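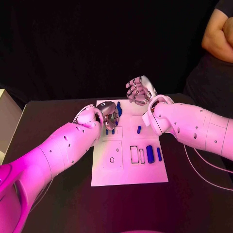 Two arms, one task sheet, and a lot of pink light. Teaching by remote control at Vornbridge.

Home News Galleries Tests About Contact
Search this site Enter keyword Go

Gallery: Blue Pegs by Remote Control
Posted 03/06/2023 by Aoife Doherty

I went to the Vornbridge open lab with low expectations and a full battery. The pitch from Derkeo is one I've heard before: a person drives the arms from a control station, the robot records every move, and after enough repeats the robot does the job alone. The driving part was what they had on show. The doing-it-alone part was on a slide.

The job is putting blue pieces where they belong on a white work surface marked with outlines. A child's puzzle, more or less. Derkeo says it stands in for light assembly. Maybe so, but I've worked in light assembly and the parts didn't come with a map of where to put them.

Their numbers, as given to me: 493 recorded runs, of which 350 were kept for training. I asked what was wrong with the others and was told "quality." I asked whether dropped pieces count as bad quality or as useful lessons, and got two answers from two people.

About that first picture. The left hand is down over two small pegs, fingers curled, while the right one is up in the air with its palm turned toward the other arm. The thickest cylinder is standing upright on the right side, with a thin one beyond it. Someone in a black shirt stands behind the table with arms crossed, and I had mine crossed too by then.

What I kept watching was the raised hand. Two-arm teaching is sold on the idea that both hands share the work, the way yours do when you open a jar. If one hand does the fiddly bit while the other waits its turn, I'd like to know what the second arm adds besides cost. Lenda showed a one-arm setup in March with a plain two-finger grip, and I came away with the same doubts for less money.

The drivers themselves are good, I'll give them that. The one I spoke with had put in 200 hours at the controls. But that's a skill the person has learned, and I'm not yet convinced much of it moves across to the machine. She also told me that judging depth is the hard part, and that you learn to go slow near the surface. So the robot learns to go slow near the surface as well. Wonderful.

The next one has the left hand low again, fingers curled beside a small upright cylinder. Both larger cylinders are lying down in this one, next to a tall outline and a narrower outline with nothing in either.
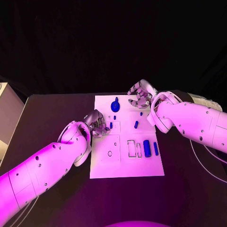
What I'd want to see next

The same task with the sheet turned 85 degrees, and with no driver at the station. Then with a piece the system hasn't been taught. Coughlan ran a test along those lines on their own rig and at least published the failures.

I asked Derkeo for the same and was told to check back. I will, and the pictures go on this page if there are any.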